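Namalley's clothing bins are full. Where the clothes go is less clear

Town calls first summer of textile collection a success, but the report leaves out most of the sorting 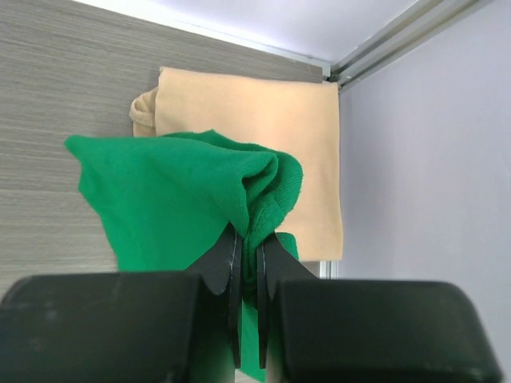 A green knit. Sweaters and other knitwear are accepted in the bins. Photo: Namalley Weekly

Mon 17 September

Namalley's new clothing collection took in 3,653 bags between May and the end of August, according to a report the town put out last week. The report uses the word "success" on its first page and again on its last. It has much less to say about what happened to the bags.

The program is run by Mokico, a private collection company that also holds contracts in Chisholm and Holtow. Under the deal, Mokico places the bins, empties them and keeps whatever it can sell. The town pays nothing for pickup and gets a share of sales once the company has covered its costs. So far that share is zero. The report says this is "in line with expectations for a launch period," though the flyer mailed to every household in the spring promised that old clothes would "pay their way from day one."

Residents have certainly used the bins. The one behind the library was so full in July that bags were left on the pavement beside it, and several were soaked in a thunderstorm before the truck came. Wet clothing is normally thrown out, because it grows mold before anyone can sort it. The report does not say whether those bags are part of the 3,653. A Mokico spokeswoman said the company counts a bag when it is picked up, "whatever its condition."

That makes the headline figure a count of what went onto the truck. It doesn't tell anyone how much was worn again, how much was cut up for rags and how much ended up in the same landfill it would have reached in a kitchen trash bag.

There is one table on sorting, near the back. It covers a single test load of 273 bags, taken to Mokico's warehouse in Holtow in early June. Of those, 134 were graded "suitable for reuse." The rest are listed under "other outcomes," with no further detail. Asked what other outcomes might include, the spokeswoman named wiping cloths, mattress filling and "responsible disposal." She would not give a split, saying the numbers were commercially sensitive.

Fewer than half the bags, then, were graded fit to wear, and that was from a load collected in dry weather when the program was new and people were cleaning out good closets. Whether the August bags were any better is anyone's guess. The town did not ask for a second test load, and the contract does not require one.

Even "suitable for reuse" needs a closer look. The grade means that a sorter thought a bag held enough clothing that could be sold. It does not mean that it was sold. Mokico sends its better items to wholesalers, and what the wholesalers do with them is outside the contract. A thick sweater in a good color may well find a buyer. A thin T-shirt with a stretched neck probably won't, and there are a great many more of those around.

People in Chisholm have been through this already. Their program started two years earlier with the same company and much the same flyer. The town's public works office confirmed that it has received two payments in that time and described both as "modest." It also confirmed that four of its bins were taken away last winter after people kept using them for household trash. Chisholm has since asked for yearly sorting figures and is still waiting for the first set.

Local thrift stores have their own complaint. The manager of one shop on the east side of Namalley said donations of winter clothing were down sharply this summer – people who used to bring in coats and knitwear now drop them in the bin on the way to the supermarket. She has no figures to back that up, and a slow summer could have other causes. But the town did not talk to any of the thrift stores before signing, and the report doesn't mention them.

None of this makes the bins a bad idea. Curbside trash in Namalley has always had a lot of cloth in it, and a pair of jeans that gets a second owner is better than one that gets buried. The bins are easy to find and most have been kept clean. Several people using the one at the sports field on Saturday said they liked having it there and would keep using it. One man unloading three bags from his trunk said he had assumed everything went to families in need. Told that it was sold, he shrugged and put the bags in anyway.

The town says it will decide before the end of the year whether to add more bins. The report recommends doing so and suggests sites at both elementary schools and the bus station. It gives no cost for cleaning up around them, a job that currently falls to the parks crew and does not show up anywhere in the program's budget.

A public meeting on the expansion will be held at the town hall next month. Written questions can be handed in at the front desk beforehand. The full report, including the table on the test load, is on the town website under Waste and Recycling.

Mokico asks that clothing be clean, dry and tied up in a closed bag. Shoes should be in pairs. Pillows, rugs and anything with oil or paint on it should stay out of the bins.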